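Kalturden Print Works Changes Ink and Curing Steps for Large Shirt Prints

VISTEDVILLE, April 9, 2019 — Kalturden, the garment printing shop on the north side of Vistedville, has changed the way it prints large white designs on dark cotton T-shirts. The new process uses a thinner first layer of ink, a short drying step between layers, and a longer pass through the dryer at the end. It applies to all orders with a front print wider than the standard chest size.

The change follows a review of returned shirts that began in September. Joonas Heiskanen, the shop's production manager, said most of the returns showed the same fault: fine cracks in the widest parts of the letters after repeated washing. Small prints on the same shirts were mostly sound.

"A big solid letter is a sheet of ink sitting on a knit," Heiskanen said. "The knit stretches and the sheet has to stretch with it. If the bottom of the sheet is not fully cured, it lets go there first."

White on a dark shirt is the hardest case for the shop because the color of the fabric shows through a thin coat. Printers usually deal with this by laying down a heavy base and printing a second coat on top. The heavy base gives good coverage but holds back heat in the dryer, so the surface can reach curing temperature while the ink next to the fabric does not. The older Kalturden process used one thick base layer. Under the new process the base is put down in two passes through a finer screen, with a few seconds under a flash dryer between them. The top coat is unchanged.

Designs that mix heavy lettering with a small line of script are handled with two screens. Script has thin strokes that fill in when printed through the coarse mesh used for large shapes, and the loops in letters such as "g" and "a" close up. Under the old process both parts were printed through a single screen to save setup time.

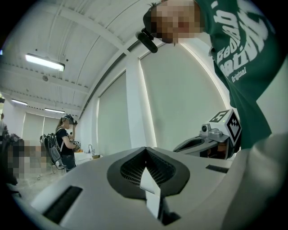 Large white lettering on a dark green T-shirt, with the word "Original" in smaller script low on the print.

The shop tested the new process on 623 shirts over the winter. Most were midweight cotton in dark green, navy and black. The shirts were washed warm, inside out and right side out, and tumble dried at medium heat. Tobias Thibodeaux, who ran the tests, said that 19 shirts showed cracking at the end of the wash series. All of them came from a batch in which the dryer belt had been set too fast.

Belt speed is now checked at the start of each shift with a probe laid on the wet ink. Until this year the shop relied on the dryer's own readout, which gives the air temperature inside the tunnel. The air and the ink can differ by a wide margin, mainly when heavy shirts go in straight from a cold storeroom. Blanks are now brought into the print room the evening before a run.

Drape was also looked at. A large print stiffens the front of a shirt and can make it hang away from the body in a flat panel, especially when the wearer bends forward. The two thin base layers use less ink in total than the single thick one, and Thibodeaux said the printed area folds more easily. The shop has not put a number on the difference. Its staff compared the shirts by hand and on hangers.

The cost of the new process is time. A wide white print takes almost 2 minutes per shirt from loading to the end of the belt, compared with a shorter cycle before. Iida Väisänen, who handles orders, said prices for existing customers will hold through the current catalog. New orders with a front print over the standard size will carry a small setup charge for the second screen.

One customer, the sportswear seller Stanen, has already moved its stock designs to the new process and placed an order for 3,737 shirts. Paavo Ojala, the buyer at Stanen, said the company had asked for the change after its own complaints about cracking. "The artwork is the same," Ojala said. "We asked for the script to be kept sharp and for the white to stay white after washing."

Some limits remain. The process has not been tested on polyester blends, where dye from the fabric can move into white ink under heat and turn it dull. Kalturden will keep using its low-temperature ink for those garments. Tests on blends are planned, but no start has been set.

Care instructions on the neck label stay the same: wash inside out in warm water, tumble dry medium, do not iron on the print. Shirts printed under the old process can be returned under the earlier terms with proof of purchase.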